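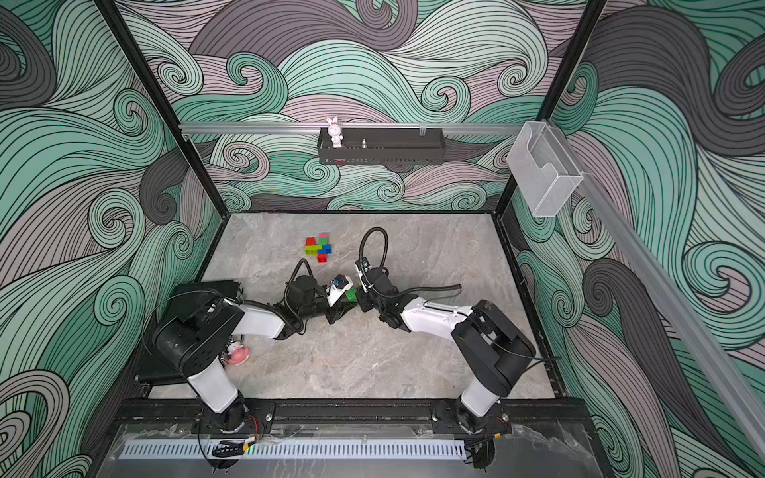
Search this site Go

Courses > Design History > Pattern and Repeat > Week 2 notes

Syllabus | Readings | Handouts | Contact

Pattern and Repeat, Week 2: how a repeat works
Babita Sandhu

Okay, so last week I talked way too long about dyes and we never got to repeats. Sorry! I'm starting there this time, and the dye stuff moves to the reading.

A repeat is the smallest piece of a pattern you can copy over and over to fill a wall. The easy kind is the straight repeat, where the blocks line up in rows like graph paper. Then there's the half-drop – each column slides down by half a block – and that's the one I want you to get comfortable drawing, because your eye has a harder time finding the seams.

Curvy patterns are trickier than they look. A line that leaves the right side of your block has to come back in on the left at the same height and the same angle, or you get a little kink all the way across the room (I've hung paper like that in my own hallway, and I still see it every morning).

Try this at home. Draw something in the middle of a square of paper, cut the square in half, swap the halves, tape them, and draw across the gap. Then cut it the other way and do it again. Bring the taped mess to class, I love seeing those.

For the reading, do the Hallville mill chapter up to page 71. Skip the part on roller prices unless you're into that. The Nolham sample books are on the cart by my office – please wash your hands first – and the half-drops start at plate 243.

Sketches are due at the start of our next class.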